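# Cudberg Bottles

This folder is a small set of pictures about orange plastic bottles, mostly the kind used for laundry detergent. We wanted full and half-full ones, standing, lying and tilted, against a plain green background. Plain green makes the orange easy to separate — also where the plastic lets the light through.
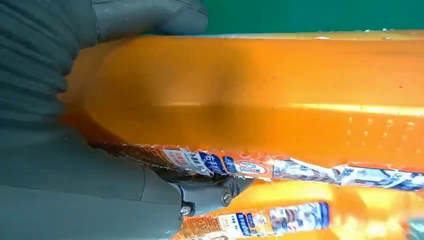
**Can I use the set for a paid product?**
Please write to So-ying Yip first; the free use is only for teaching and study.

## Contents

- `bottles/` — 834 pictures
- `labels.csv` — one row for each picture, with the position of the bottle and the side of the label
- `notes.txt` — remarks by Hok-lam Lam, 17 lines

In 405 rows the label side is marked "unclear". Please do not read this as "no label".

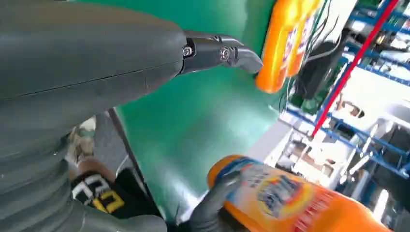
The column `cap` was added in July and is not yet checked by a second person. If you find a mistake there, send the row number to Wendelin Mayrhofer. Old rows keep their numbers, also when we remove a picture.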